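Bisteo (elephant)

Bisteo was a female Asian elephant kept for most of her life at Cumer Gardens, a small lakeside menagerie and amusement park, and later at the Celteo Sanctuary. She is chiefly remembered as the subject of the Bisteo campaign, a long-running effort by animal advocates to have her moved, and for the unusual amount of paperwork that a single elephant managed to generate along the way.

Early life

Little is recorded of Bisteo's first years. The park's own brochures gave her three different birthplaces, one of them a country that has never had wild elephants. A bill of sale found later among the park's files describes her as "one calf, healthy, with rope." She was bought by the park's founder, Horácio Calado, who had made his money in carpet cleaning and wanted something to stand beside the miniature railway.

She was at first kept with an older female named Shaikh, after the shipping agent who had handled the older animal's papers. The two shared a barn for 13 years. After Shaikh's death Bisteo lived alone, a situation the park described in its leaflets as "enjoying her own space."

Housing and routine

The enclosure at Cumer Gardens consisted of a concrete barn, a sand yard and a shallow pool. The yard was 324 square yards, a figure that later appeared on so many placards that the park stopped disputing it and began disputing the word "yard." In winter she was indoors from late afternoon until the following morning.

Until the rides were ended, visitors could be carried once around the pool in a wooden seat. Bisteo was also taught to paint with a brush held in the trunk. The paintings were sold in the gift shop under a sign reading "She does it because she loves it," and buyers received a certificate signed by the manager, the artist being unavailable.

Staff accounts differ on her temperament. Former keeper Tipene Whitelaw wrote that she was patient, fond of watermelon rind and able to undo most latches. He also described swaying and head-bobbing that went on for much of the day. Such repeated movements are common among captive elephants and are widely read as a sign of poor welfare. The park's printed guide called it dancing.

Campaign

The campaign began with a letter to a local newspaper from Princess Tiongson, a school bus driver who had taken a class to the park and come home annoyed. Her letter asked why an animal known for living in family groups had been given a tire for company. The park replied that it was a very good tire.

Tiongson and a retired veterinary nurse, Divina Sarmiento, went on to form Friends of Bisteo, which met above a bakery and had seven members in its first year. The group held a vigil at the park gates every December. Early vigils were small enough that the park sent out cocoa. Later ones were larger, and the cocoa stopped.

In response to growing criticism, Cumer Gardens hired an outside consultant, Wiebke Reinholz, apparently expecting to be told that all was well. Her report found foot disease, cracked pads from standing on hard floors, and no plan for adding a companion. It recommended a move to a larger site with other elephants. The park released a two-page summary which praised the thoroughness of the report and left out what it said. The full text reached the campaigners in a plain envelope, and the question of who sent it has never been settled, although several people have taken credit at parties.

Legal dispute

Friends of Bisteo brought a case under local animal welfare rules, arguing that the housing failed to meet the animal's needs. The park's lawyers answered that she had been given adequate food, water and shelter, and that loneliness was "not a measurable condition in livestock." The last word proved expensive. Under the licensing code then in force, livestock could not be exhibited with painting equipment or used for rides, and the park found itself explaining which kind of animal it had been showing for all those years.

The case never came to a full hearing. The two sides reached a settlement under which the park gave up ownership and paid for transport, while admitting nothing. The campaigners agreed to stop describing the pool as a puddle in printed matter. They were free to go on saying it aloud, and did.

Move to Celteo

Bisteo left Cumer Gardens on April 28, 2022, after weeks of practice at walking in and out of a travel crate. The road journey took two drivers, a veterinarian and Whitelaw, who had been asked back for the occasion because she would still follow him. The park marked the day with a farewell cake, which was eaten by the staff.

At Celteo she was placed in a heated barn with a soil floor and given access to pasture. The sanctuary is closed to the public, a policy that came as a disappointment to some who had campaigned for years and now hoped to visit. She was introduced slowly to a group of 10 elephants – first through a fence, then with one animal at a time. Sanctuary notes record that she ignored most of them and attached herself to the oldest, whom she followed about and from whom she stole hay.

Her feet improved with treatment. The swaying lessened but did not stop, and Reinholz, who visited as an adviser, cautioned against treating the move as a cure. She was never again offered a paintbrush.

Legacy

The barn at Cumer Gardens was converted to a mini-golf hole. It features a fiberglass elephant, wearing a beret, whose trunk returns the ball. The park has since announced that it will keep no large mammals, a decision it presents as its own idea.

Friends of Bisteo continued under the same name, taking up the cases of other solitary elephants. Its archive of letters, placards and newsletters was later sorted and scanned by members, including the park's many replies, which fill a box of their own.

See also

Elephant welfare in captivity
Animal sanctuaries
Stereotypic behavior

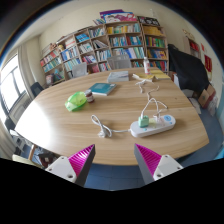
Power strip with a mint-green charger on a light-wood table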